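Automation II, Unit 7
Handout: Notes from the demonstration visit
Posted 2022-02-23

These notes go with the visit to the Zetar open day in Pondberg. If you missed the bus, read all of this before the next lab. If you went, check it against what you wrote down, because the report questions at the end draw on it.

Who we heard from

Kauko Räsänen gave the opening talk and took us around the arm booths. Abdul-Rahman Lamptey ran the second half and answered most of the questions. Both said they are glad to take short questions by email. Send them through me so they don't get the same one 24 times.

Main points from the talk

Two arms that share a table have to share space. The planner treats each arm as an obstacle for the other. When both grippers need to be in the same small area, the allowed speed drops.

Cloth has no fixed shape. A rigid part can be located by its outline, and its outline stays the same when the part is moved. A garment changes shape every time it is touched, so a model of it goes out of date quickly. This was the part of the talk that ran longest, and it connects to what we did on state estimation in Unit 5.

Small smooth objects are hard for a different reason. The contact area is small, and clear glass or plastic gives a camera very little to work with. Reflections move when the camera moves. Räsänen's advice was to plan the approach around whatever opaque part the object has, such as a cap or a label.

Where you put the camera decides what you can know. A fixed camera gives the layout of the whole table, but the arms block its view when they come together. A camera at the wrist gets close to the object and travels with the hand. Its own fingers take up part of the view.

Cables are part of the design. They need enough slack for the full motion of the wrist and must not catch on anything. Several of you asked about this during the break. Lamptey said cable routing had taken more of their setup time than any software task.

Views of the two-arm booth, from fixed and wrist cameras:

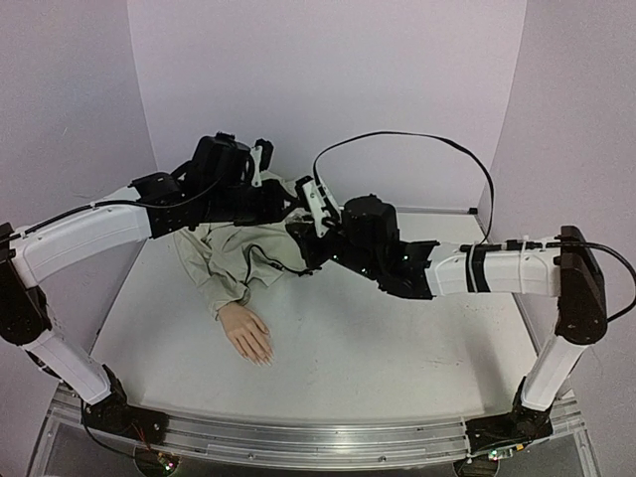
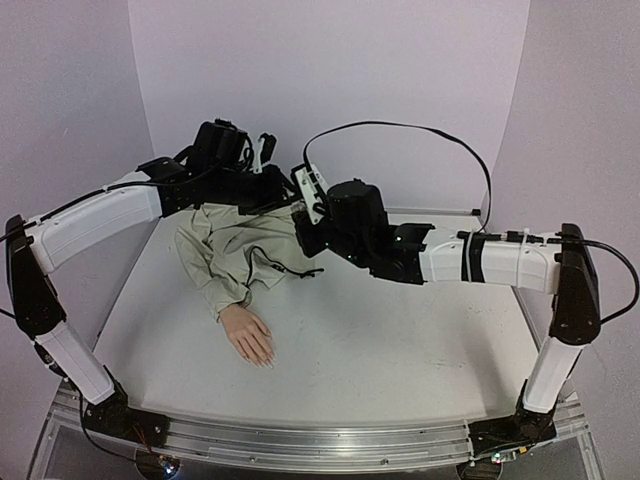
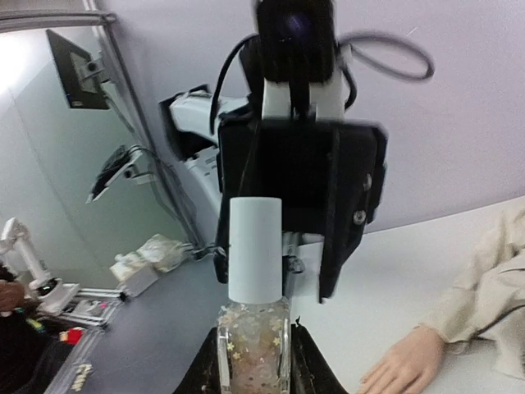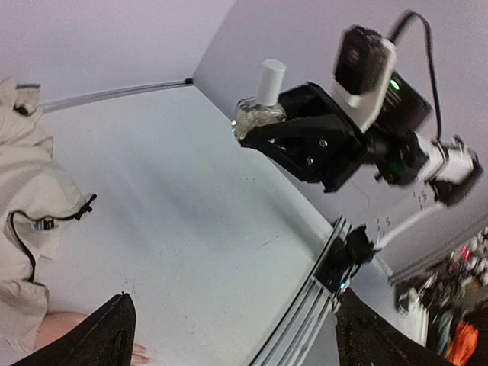

Terms to know for the quiz: workspace, end effector, wrist camera, occlusion, deformable object, collision margin. Definitions are in the Väisänen reader, starting on page 67. Skip the section on hydraulic grippers.

Visit report

Write two pages. Pick one of the tasks discussed at the booth and explain what the robot has to know before it moves, which sensor could supply it, and what might block that sensor. Include one sketch of the table from above with both arm bases marked. Hand sketches are fine if I can read the labels.

Leave reports in the tray outside Room 219 or upload them to the course page. The report counts for the same share of the grade as a regular lab.

The second visit, to the Groridton packaging line, is planned for May. Closed shoes are required there and long hair must be tied back. A sign-up sheet will go around in class once I have the bus times.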